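Section 4. Sorting and loading the laundry

This section covers the Zaso 41 front-loading washer. Read it before the first wash and keep it near the machine. If the washer has just been installed, complete the leveling steps in Section 2 first.

4.1 Before the first wash

1. Take the drum insert and the packet of hose clips out of the drum.
2. Open the cold water valve fully.
3. Run the Drum Clean program once with no laundry and no detergent.
4. Leave the door open until the inside of the drum is dry.

Note: A small amount of water may be left in the drum from factory testing. It does no harm.

4.2 Sorting

1. Read the care label on each item. Set aside anything marked "dry clean only" or "do not wash."
2. Make separate piles for whites, light colors and dark colors. Denim goes with the dark colors until it has been washed several times.
3. Pull out delicate items and put them in a mesh bag.
4. Keep towels away from anything that picks up lint.
5. Check quilted and patchwork items for open seams. Mend them before washing.

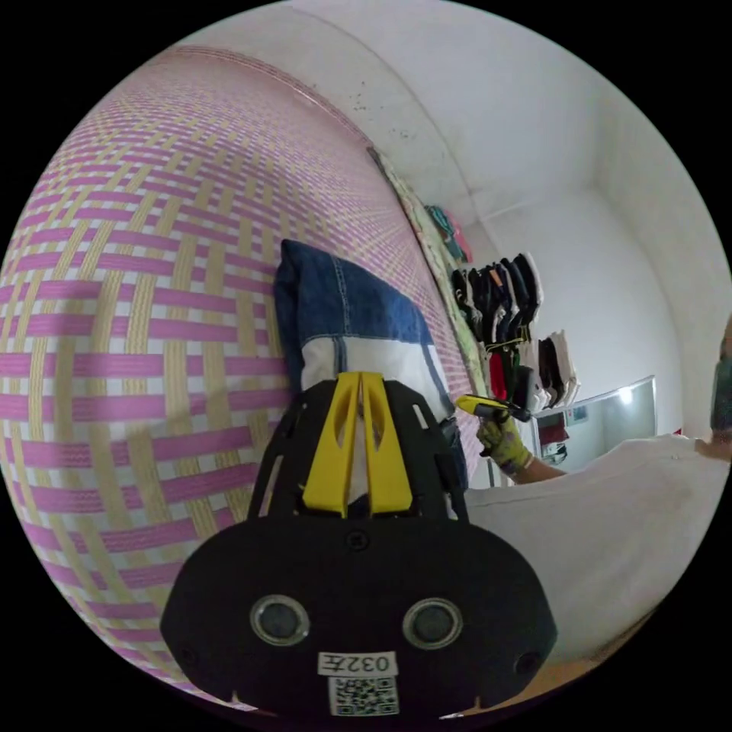 Can a pillow be washed together with clothes?
It is better to wash pillows on their own, two at a time, on the Bulky program. A single pillow can throw the drum off balance during the spin, and the washer may stop and show code E41.

Caution: Do not wash foam pillows or foam cushions. Foam holds water and can break apart in the drum.

4.3 Preparing items

1. Empty all pockets. Coins and keys can damage the drum and block the drain filter.
2. Close zippers and hooks. Leave shirt buttons open.
3. Turn jeans inside out.
4. Treat stains with a little liquid detergent and wait 10 minutes.
5. Shake out white items and check that none of them are caught up with the jeans.
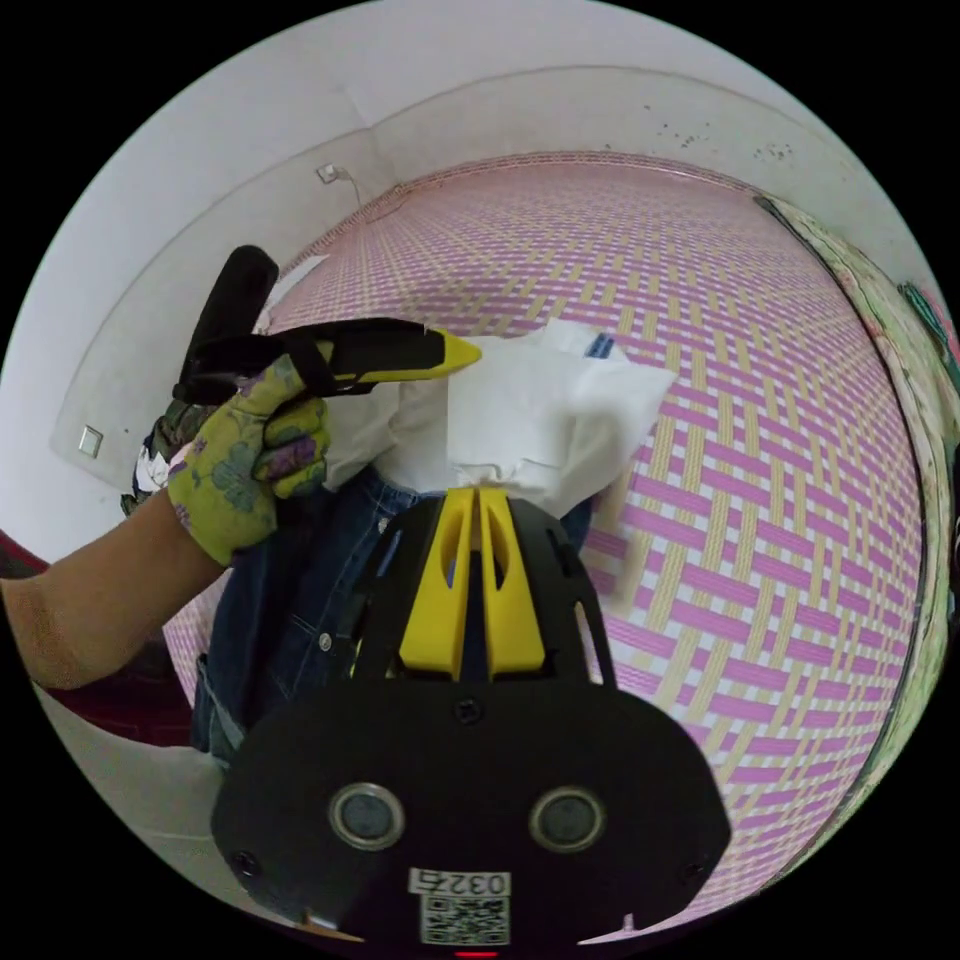
Fig. 4-2. White cloth and denim.

Note: New denim can lose dye for the first few washes. Wash it in cold water, and do not leave it sitting wet in the drum after the program ends.

4.4 Loading the drum

1. Open the door and look inside for items left from the last load.
2. Put the laundry in one piece at a time. Do not push it in as a bundle.
3. Mix large and small items from the same pile.
4. Stop when the drum is three quarters full. You should be able to lay your hand flat on top of the load.
5. Check that nothing is caught in the door seal, then close the door until it clicks.

Caution: Do not lean on the open door or hang wet laundry on it. The hinge can bend and the door will no longer seal.

4.5 Detergent

Use high-efficiency detergent only. The drawer has two compartments. The left one is for detergent and the right one is for softener.

1. Pull the drawer out to the stop.
2. Fill to the line for your load size. With soft water, use half.
3. Close the drawer slowly.

If suds are still in the drum when the program ends, run Rinse + Spin and use less detergent next time. Sernuron descaling powder (part no. 113) may be used in the empty drum every April, or more often in areas with hard water. Never use it with laundry in the machine.

4.6 After the wash

1. Wait for the door light to go out before opening the door.
2. Take the laundry out right away. Shake each piece.
3. Hang jeans by the waistband, or dry them on low heat.
4. Fold jeans along the side seams once they are fully dry.
5. Wipe the door seal and leave the door slightly open. 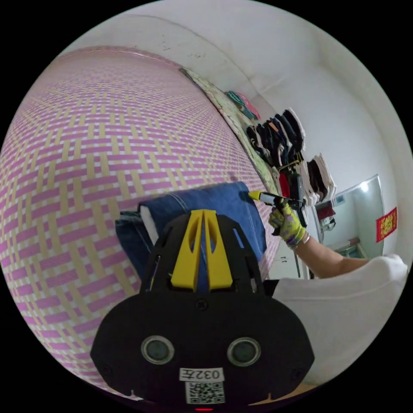
Fig. 4-3. Folded denim.

4.7 Whites

Wash whites last if you are doing several loads in a row. Before starting, wipe the seal with a damp cloth to remove any dye or lint from the dark load. Use the Whites program at the warmest setting the care labels allow. Do not use chlorine bleach on wool, silk or stretch fabrics.

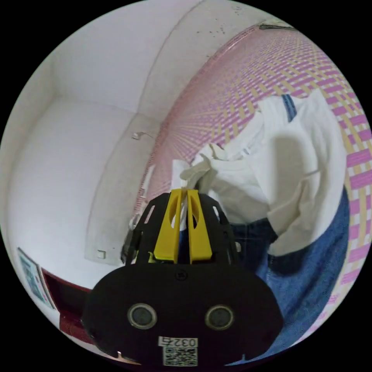 4.8 Error codes in this section

E41: Load out of balance. Open the door, spread the laundry out and restart the spin.
E2: Door not closed. Check the seal for trapped fabric.
E7: Water not draining. Clean the filter as shown in Section 6.

If a code comes back after two tries, unplug the washer and contact Piser Service, extension 756. Have the serial number ready. It is on the plate inside the door.

Manual revision: December 2019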